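Faux Leather Care: Questions We Get, and What We Think of the Usual Answers

Last updated Tuesday, August 4, 2020

Is it real leather or not?
Read the sewn-in label before you read anything else. "Vegan leather," "leather-look" and "eco leather" are all sales words, and none of them tells you how to wash the thing. Polyurethane and PVC do. If there is no label, treat it as polyurethane and go easy.

Do I need a special conditioner?
We doubt it. Conditioner is meant to soak into hide, and a plastic coating has nowhere for it to go. Usman Durrani tried the Mastico cream on one sleeve of an old jacket for 4 weeks and left the other sleeve alone. He couldn't tell them apart, except that the treated one picked up more lint. A damp cloth with a drop of dish soap did as much for both.

Can I machine wash it?
Some labels say yes. We would still wipe the outside and sponge the lining by hand. If you insist, turn it inside out, use cold water and skip the spin. Never put it in the dryer, whatever the forum says.

How do I get creases out?
Start by being suspicious of anyone who says "just iron it." Coated fabric can melt or go dull in a second, and there is no fixing that. Lay the garment out flat and smooth it from the seams outward with your palms.
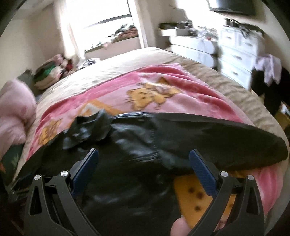
A bed is the best surface most people have for this job, since few of us own a table big enough. Strip off anything fuzzy if you can. Glossy black is the least forgiving finish, but it does help you find the trouble: soft folds give a broad, pale reflection, while the ones that need work bunch up tight, like the cluster beside the vertical seam on this garment. Work on those first and leave the big loose folds alone. They mostly drop out on a hanger.

What about steam?
A little, from the lining side, with the steamer kept moving. The Gemarus leaflet promises results in 2 minutes. Ours took the better part of an evening, with long breaks for cooling.

Should I fold it or hang it?
Hang it on a wide hanger, with space on both sides. Glossy coatings can stick to themselves in a warm closet. If you have to fold, put plain cotton between the layers. We don't see what the Zedari storage sleeve does that an old pillowcase doesn't.

Mine is peeling. Can it be saved?
Probably not. Repair paint hides a small chip for a while, but once the coating starts flaking at the elbows or collar the rest tends to follow. Ha-rang Ki disagrees and has a skirt from a June yard sale that she keeps touching up. We have seen the skirt. We stand by our answer.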